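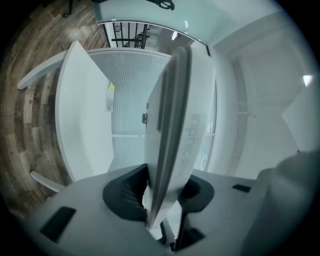 Givden Calendar Sync Server

Product page: overview, requirements, set-up and licensing

Givden is a server program that keeps several calendars in step. It reads events from one or more source calendars, compares them with the copies it already holds, and writes any changes to the target calendars. It runs on a single machine inside your own network and is managed from a browser. No add-on is needed on the users' computers.

The current release is version 6. It replaces version 5, which receives security fixes only.

What it does

Each link between two calendars is called a pair. A pair can run one way, where changes in the source are copied to the target and changes in the target are overwritten, or two way, where the newer change is kept. The direction is set when the pair is made and can be changed later, but changing it clears the pair's history and starts a full comparison.

Repeating events are copied as a rule, with exceptions held separately. Moving one meeting in a weekly series therefore changes one entry and leaves the others alone. Version 5 copied each meeting as its own entry, and pairs brought over from version 5 keep that method until they are converted under Pairs > Maintenance > Convert series.

Private events can be handled in one of three ways: copied in full, copied as a block of busy time with no title, or left out. The default is busy time. Attachments are not copied. A link to the attachment is placed in the notes field if the source calendar supplies one.

Reminders belong to the target calendar and are not overwritten unless "Carry reminders" is ticked for the pair.

Room and equipment calendars

Rooms, vehicles and shared equipment are set up as resources. A resource accepts or declines a booking by its own rules: opening hours, longest booking, notice period, and whether overlapping bookings are allowed. When two requests arrive for the same slot in one sync cycle, the one with the earlier creation time is accepted. The other is declined and the organiser is sent a message.

The Horobets module adds door display pages for resources. Each resource is given a plain web address that shows the present booking and the next one. The page refreshes itself every minute and will run on any tablet with a current browser. Horobets is licensed separately.

Limits

Pairs per server: 2000
Resources per server: no set limit, but each resource counts as one pair
Shortest sync interval: 2 minutes
History kept: 17 months by default, can be shortened
Longest event title: 255 characters, longer titles are cut

The limit on pairs is a tested figure and is enforced by the licence. Larger sites should run a second server and divide the pairs by department or building. Two servers must not write to the same target calendar. The program does not check for this, and the usual result is duplicate entries.

Requirements

A 64-bit Linux or Windows server with 8 GB of memory and 40 GB of free disk space. The database is included and should not be placed on a network drive. The server clock must be set from a time source. A clock that drifts will cause two-way pairs to keep the wrong version of an event.

Outgoing access on port 443 is needed for hosted calendars. Incoming access is needed only for the management pages and, where used, the door displays.

Setting up the first pair

Sign in to the management pages and open Accounts. Add the source account and the target account, and press Test for each. A green mark means that the account can be read. Write access is tested only when the pair is saved.

Open Pairs and choose New. Select the two calendars, the direction and the interval. Leave "Dry run" ticked for the first cycle. The log will then list every entry that would be added, changed or removed, without writing anything. When the list is correct, clear the tick box and save.

If the log shows a removal for every entry in the target, the direction has been set the wrong way round.

Time zones

Events are stored with the time zone given by the source. Where the source gives none, the zone of the account is used. All-day events carry no zone and are copied by date. The zone tables were last updated in the November maintenance release.

Licensing and support

Licences are sold per server, by the year, and include all updates issued in that year. A lapsed licence stops the sync cycle but leaves the management pages and the logs available. Calendars already written are not altered.

Givden is developed and supported by Voltovov from its Plekdale office. The technical contact for existing sites is Severyn Kravets. Quotations and trial keys are handled by Vitalii Holovko. Please include the server ID from the About page with any support request, along with the log for the pair concerned.

Page last revised 6 January 2021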